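Water Hardness and the Brerkberg Supply

Last updated: November

Households on the Brerkberg main have been receiving harder water since the changeover to the Ramumitz wellfield. The old surface intake is closed for liner work, and the wells draw from limestone. Hardness at the Ehlers Street tap now reads 30 grains per gallon before treatment. Anything above 10.5 is normally classed as very hard.

The water meets all health limits. The effects are mechanical: scale on heating elements, reduced flow at aerators, and higher soap use. Tank heaters should be flushed every 3 months while the wells are in service. Close the cold inlet, attach a hose to the drain valve, and run until the discharge is clear. Electric units must be switched off at the breaker first.
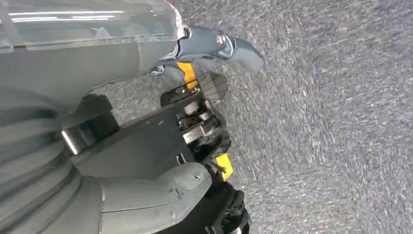

One subscriber on Cinska Road wrote in to ask whether flushing does any good once scale has already hardened on the lower element, and reported that the drain valve passed only a trickle. In that case flushing alone will not clear it. The element has to be pulled and soaked in white vinegar for 8 hours, and a plugged valve should be replaced with a full-port ball valve.

Softener owners need to change the hardness setting on the control head. A unit still set for the old supply will run out of capacity before it regenerates, and hard water will pass through to the house. For a 30,000-grain unit at the present reading, one regeneration covers 1,000 gallons. Units that regenerate by timer should be checked against actual meter use.

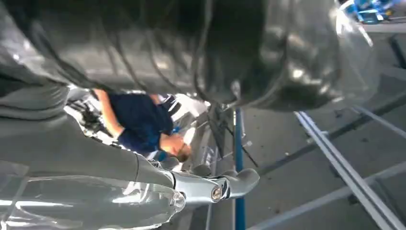

A second reader objected that the salt load on septic systems was left out of the last issue, and that metered regeneration should be recommended over timers for that reason alone. The point is accepted. Metered heads use less salt in any house where daily use varies.

Hardness readings for the Cinska Road tap will be printed when the lab returns them.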